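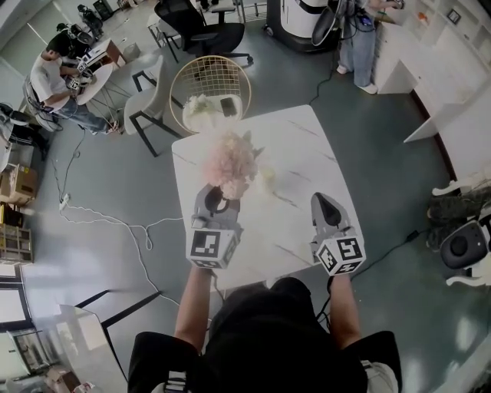

Flores artificiais cor-de-rosa e um pequeno vaso sobre a mesa branca.

Stisby garante que rondas noturnas reduziram assaltos, mas não mostra os números

A câmara de Stisby anunciou que vai prolongar até dezembro o contrato de vigilância noturna com a empresa Flakivmont, alegando uma "melhoria evidente" da segurança nos parques de estacionamento. Evidente para quem, fica por saber. O relatório entregue aos vereadores tem 29 páginas e só uma tabela de ocorrências, sem qualquer comparação com o ano anterior.

A vereadora Araceli Ventura, que votou contra, lembra que dois dos 4 parques vigiados estiveram fechados para obras durante boa parte do período. "Um parque fechado também não tem assaltos", disse à saída da reunião.

Adom Tetteh, porta-voz da Flakivmont, assegura que os guardas responderam a 100% dos alertas. Não quis dizer quantos alertas houve, nem quanto tempo demorou cada resposta.

A autarquia promete divulgar os dados completos "em momento oportuno". Já tinha prometido o mesmo quando assinou o primeiro contrato.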